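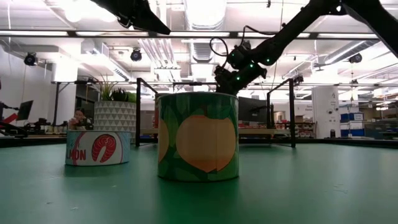

Reading time: 5 minutes

How Does Food Stay Good in a Can?

By Olga Sequeira

Leave a peach on the counter in June and it won't stay perfect for long. First it gets soft, then it gets brown spots, and then fuzzy gray mold moves in. But a peach in a can? It can sit in a dark cupboard all winter and still be good to eat!

So what's the secret? To find out, we have to meet some very tiny troublemakers.

Who spoils our food?

Food goes bad mostly because of living things called microbes. Bacteria are microbes, and so are yeasts and many molds. They are so small that you need a microscope to see just one. They're in the air, in the soil and on your skin (yes, even after a bath!), and lots of them love the same foods you do.

When microbes land on a peach, they start eating. Then they multiply. One bacterium splits into two, two split into four, and in a few hours there can be a huge crowd. Their leftovers are what make old food smell so yucky.

A hot bath for a can

Canning stops the crowd before it gets going. Fruit is washed, peeled and cut up, then packed into cans with juice or syrup. A machine presses a lid on tight – so tight that no air or microbes can sneak in. Then the whole can is heated. The heat kills the microbes inside that could spoil the food, and the seal keeps new ones out.

Peaches are a bit sour, and microbes don't grow well in sour food. That means boiling water is hot enough for them. Fish and most vegetables aren't sour, so they need much more heat. A can of salmon goes into a giant pressure cooker called a retort, where steam gets hotter than boiling water ever could in an open pot. The bones get so soft in there that you can chew them right up!

Who thought of it?

More than 200 years ago, a French cook named Nicolas Appert sealed food in glass jars and boiled them. It worked wonderfully, but he didn't know why. Microbes hadn't been blamed for rotten food yet! Metal cans came soon after, and people opened the first ones with a hammer and chisel. The can opener took decades longer to arrive.

Be a can detective

Ask a grown-up if you can look through your cupboard. Find the date on each can and see which one will last the longest. Is it fruit, fish or soup? If a can is bulging or leaking, don't open it. Microbes may be making gas inside, so show it to a grown-up right away.

Word to know
Retort: a big, strong cooker that uses steam under pressure to heat sealed cans.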